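Drestach Planner: Frequently Asked Questions

Maintained by Glenys Katene and Jolene Grimshaw, Trenport office

What does Drestach do?
It takes a task written in simple words, such as "put the dish on the island", and makes from it a series of arm motions. The kitchen tasks run in simulation, and every new version of the planner must pass them before we release it.

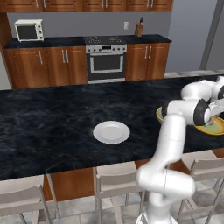
Issue 121

Why does the planner keep a tilted dish away from the counter edge?
The collision model adds a margin of 50 mm to any object which is held in the gripper. You can make it smaller in the task file, but please do not set it to zero. A plate is wide, and a small error at the wrist becomes a bigger error at the rim.

My plan stops with "no path found". What should I check?
First look at the chairs. Many users load the island and forget that the chairs are also obstacles for the lower part of the arm. After this, raise the sample limit. The default is 4,000 samples, and for reaching into a bowl it is sometimes too low.

Can I use my own grasp detector?
You can, through the Tikside plug-in. It must return a grasp pose and a score for each candidate. Small food items with an irregular shape are the difficult case, so we advise to send several candidates and let the planner choose.

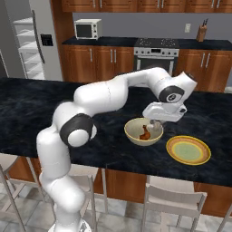 How often does the controller update the joint targets?
The controller sends new targets 200 times per second. The planner itself works more slowly, and the controller fills in the points between.

Where are the old scenes?
The scenes from before March were moved to the Quinlan archive. They open only with the older loader.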